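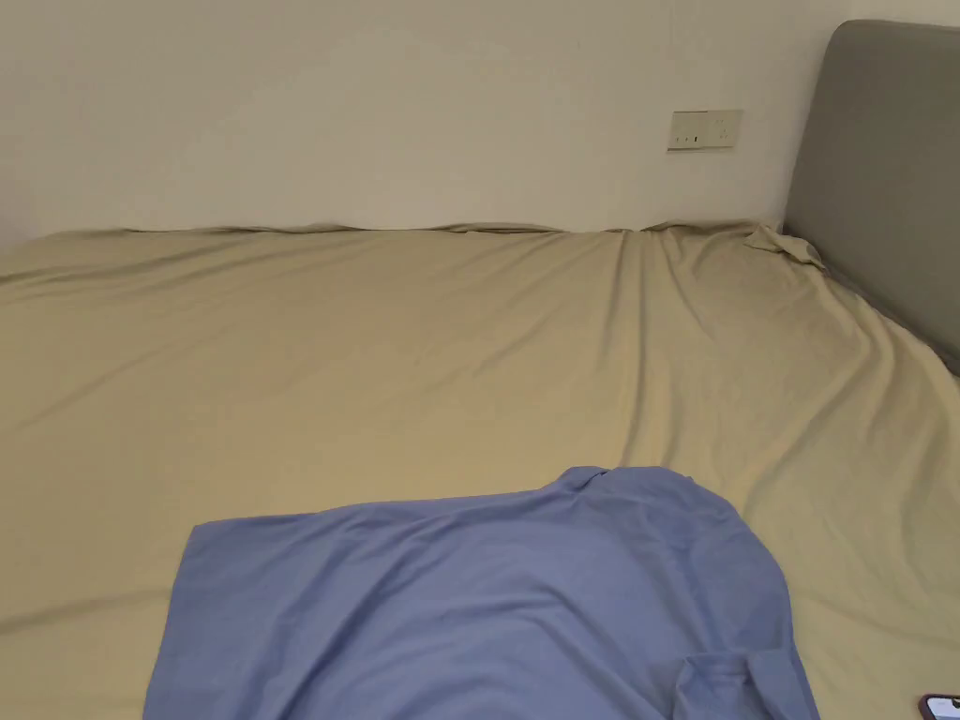 Folding shirts on the bed, yes or no?

dosunent77
I fold everything on the bed. Blue shirt goes down flat, sleeves in, then thirds. My problem is the fitted sheet. It's a sandy color with a bit of a sheen, and the wrinkles up by the head end drive me nuts. Anyone else fighting this? The bed is pushed against the wall so I can't get back there to tuck it properly.

prukness
Pull the bed out once, tuck the wall side first, push it back. Takes two minutes.

dosunent77
It's a huge heavy bed and I'm on the third floor with people under me lol. Not at 11 pm I'm not.

huttunen_13
Fold on a table! A mattress gives when you press on it, so your creases never come out sharp. I switched in March and my shirts sit way better in the drawer.

bredero758
Disagree. My table is tiny and a long-sleeved shirt hangs off both ends. Bed wins every time — just smooth the sheet with your forearm before you start.

prukness
Also, do you button the shirt first? Top one and a middle one. Otherwise the collar bunches up and you end up folding around a lump.

dosunent77
No, I never button anything. Guess that's my lump.

huttunen_13
Sheet straps might help with the puckering along the wall, the elastic kind that clip underneath. Mine are some 13 years old and still grip.

bredero758
Straps popped off mine every single night. I went up a size in pocket depth and was done with it.

dosunent77
OK, measuring the mattress tomorrow. Still folding on the bed though, sorry huttunen!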